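Wumoreo teleop bay, bookcase station
Pre-session safety check, filled in by Ankica Leka
September 26, 2026
Reviewed: Vasilis Ristić

1. E-stop within reach of operator. OK. Pressed and reset twice.

2. E-stop cuts arm power when leader handle is still being held. OK. Arm sags a little before brake grabs, same as January. Keep hands out from under.

3. Speed cap in teach mode set to 300 mm/s. OK now. Was left higher by last user, put it back. PLEASE put it back when done.

4. Hand guiding: arm moves freely, no kick when released. OK. Wrist stiff for the first few moves, then fine.

5. Remote control: lag test, 15 short moves. OK. One stutter, reconnected, did not repeat.

6. Link loss stops the arm. OK. Pulled the plug on the operator side mid-move.

7. Cables clear of joints and feet. COMMENT. Long dark cable hangs off the arm in a loose curve down to the floor, stand legs right by there too. Needs a clip or a cover. Thin gray one on the wrist fine at rest, watch it on full rotation.

8. Gripper pads, screws, no cracks. OK. Left pad worn, Levberg has spares on order.

9. Bookcase does not rock when pushed. OK. Shelf edges checked for splinters, none.

10. Loose items on top. COMMENT. Small black vase is glossy and narrow necked, will go over if the elbow swings wide. Phone cord is spread out across the top, easy to snag. Ok for shelf tasks, move both before anyone teaches a top-surface task.

11. Books. COMMENT. Lower row leaning all over. If one slides during a demo, stop recording, let go of the handle, THEN reach in. Not before.

12. Floor. OK. Carpet flat, no lifted edges that I could find.

13. Operator briefed, break every 30 min. OK. Gurkar operator signed, Đorđević still has to.

14. Demo counter noted before start: 3,738.

Result: pass for upper and lower shelf, hold on top surface till item 10 is closed. Item 7 to be fixed befor next shift. A.L.
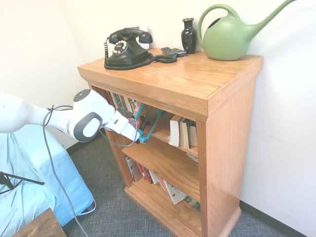

Bookcase station, gripper at upper shelf. See items 7, 10, 11.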